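Putting the Screen Protector On
Section 4 of the Dornia house guide for phones, cases and other things that get dropped

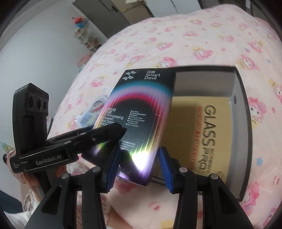 If you have reached this section, you have bought a tempered glass protector and have probably been carrying it around in its box for a week. Most people do. The job takes 10 minutes, and eight of them are cleaning.

These steps cover the anti-peeping kind of glass, the sort that goes dark when the person next to you on the bus leans in. Plain glass goes on the same way, minus the confusion described in step 9.

Before you start

Check the model name on the packaging against the model name in your phone's settings. Do not check it against your memory. Wenche Grønli fitted a very nice protector to a phone one size larger and spent August explaining the border.

Pick your room. The bathroom is best, after someone has run a hot shower and the steam has settled the dust. The bed is where most people end up, and it is the worst surface in the house. Blankets shed. If you must open the package there, do the opening on the bed and the fitting somewhere else.

You will need:
The glass
An alcohol wipe and a dry cloth
A few dust stickers (clear tape will do)
An old plastic card
A desk lamp you can tilt

CAUTION: If there is already a protector on the phone and it is cracked, lift it from the corner with the least damage and keep your fingertips out of the way. Wrap the pieces in paper before they go in the trash.

Fitting the glass

1. Turn the phone off. A lit screen hides dust, and incoming calls have a talent for timing.

2. Take off the case. Yes, even if it is a slim one.

3. Wash your hands and dry them on something that isn't a sweater.

4. Wipe the screen with the alcohol wipe, edges included. Dry it with the cloth.

5. Tilt the lamp low across the screen and look along the glass. Lift every speck with a dust sticker. Then look again, because you missed one next to the front camera.

6. Before peeling anything, lay the glass on the phone as a rehearsal. Find out which end is the top. It is much cheaper to learn this now.

7. Hold the glass by its long edges and peel off the backing. Line up the top first, then lower the rest slowly. Don't press yet.

8. Let go. Once it is lined up, touch the middle with one finger and watch the adhesive spread outward. Push any leftover bubbles to the nearest edge with the plastic card wrapped in the cloth.

9. Turn the phone on and look at it from straight ahead. It will seem dimmer than before, so raise the brightness a little. From the side it should look nearly black. Renu Saxena returned two perfectly good protectors before anyone mentioned this to her.

Note: Tiny bubbles near the edge often fade over a day or so. A bubble with a dot in the middle is dust, and it will be there for as long as the glass is. Lift that corner with a strip of tape, touch the speck with a second strip, and lower the corner again. One try is reasonable. By the third you will have let in more than you took out.

Note: If face unlock becomes fussy, check that the cutout is centered, then register your face again. If fingerprint unlock stops working, delete the old print and add it fresh with the glass on.

CAUTION: Shatter-proof is an optimistic word. Glass can still crack, and a cracked protector should come off the same day. Do not test it with keys to impress Yichen Qian.

Keeping the packaging

Keep the box until the glass has survived its first week, along with any spare wipes inside. After that, the cardboard goes in recycling. For cases that push up the edge of the glass, see Section 5.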